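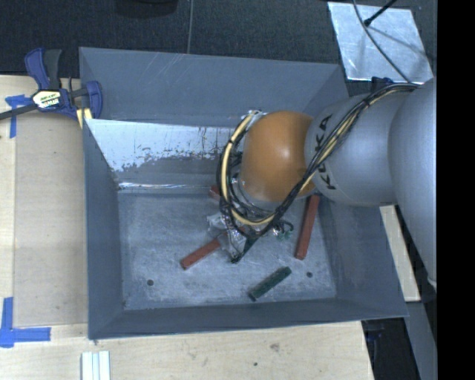
Week two of the shared workshop course is about the last stretch of an arm, from the wrist down to the fingertips, and about everything that has to travel along it. Most of you came to the first session wanting to talk about motors and code, and I promise we'll get there, but in my experience a home build spends more evenings stopped by a snagged wire than by a bad line of code. Cables need slack, and slack needs somewhere to go. Look at the way the black and cream-yellow lines swing out in one big loop around the orange joint on the KUKA, with small dark ties holding the bundle together at intervals. Keep that loop in mind when you get to your own wrist, even if yours is printed in plastic and no bigger than a coffee mug!

Before you begin

Please have your Huerta kit on the bench with the base bolted down and the power supply unplugged. Unplugged, please, and not just switched off at the strip. You'll also want side cutters, a bag of small ties, a soft pencil and a piece of string (any old string will do, mine came off a bakery box). If you are sharing a kit, decide between you who moves the arm and who watches the wires, and swap halfway through so that both of you get a turn at each.

Part 1. Finding the length

Do this by hand. Tape one end of the string at the elbow and lead it loosely to the gripper plate, along the path you think the cable will take. Now move the wrist slowly through everything it can do: all the way over, all the way back, then the full twist in both directions. Somewhere in there the string will pull tight, and that is the position you care about. Let out more string until it passes that point with a little belly left in it, mark it with your pencil, and add 2 inches for the connector.

Nyokabi Mosoti asked last time why we don't cut everything extra long and be done with it. It's a fair question, and I did exactly that on my first arm. The spare cable drooped below the gripper and hooked itself on whatever I was trying to pick up, so I spent a whole Sunday taking it apart again. Long enough for the worst position, plus the connector, is plenty.

Part 2. Tying it up

Start at the elbow and work toward the hand. The first tie should be snug so that it carries the pull, and the ones along the loop should be just closed, loose enough that you can still slide a wire through with your fingers. Trim the tails flush, please. Lionel Parsons has a scratch on his wrist that he will be glad to show you.

If you have an air line as well as wires, let the air line choose the curve and have the wires follow it. Hose is stiffer and it will win the argument anyway. Bend it too sharply and it kinks.

Part 3. The bin test

Once the cables are tied, set out your bin and put a few blocks in it. Anything with straight edges is good, and scraps from the saw bench are fine once they've been sanded. Clamp the bin to the table or mark its corners with tape, so you can put it back in the same spot when somebody bumps it. Lay some blocks in the open and at least one close to a wall, since the walls are where a wrist has to tip over and the cables get their real workout.

Power up at the slowest speed the Pluline board will give you and keep a hand near the stop button. Run 6 picks and only watch the cables. Don't fuss over missed blocks yet, they're a subject for another evening. Write down which joint was moving whenever a wire rubbed, tugged or touched the rim. Then fix the worst one and run the 6 again.

When that goes cleanly, Naomi Mohamedi has a little script on the workshop computer that repeats the cycle 200 times. You can start it and get on with your gripper pads, as long as you stay in the room.

To bring next time

Your notes from the bin test, your string with the pencil mark still on it, and whatever you have in the way of foam or rubber for fingertips. Mwende Muriithi is cutting pads from a Jastden sheet and has offered the leftovers to anyone who comes up short. Doors open at six, and I'll have the kettle on.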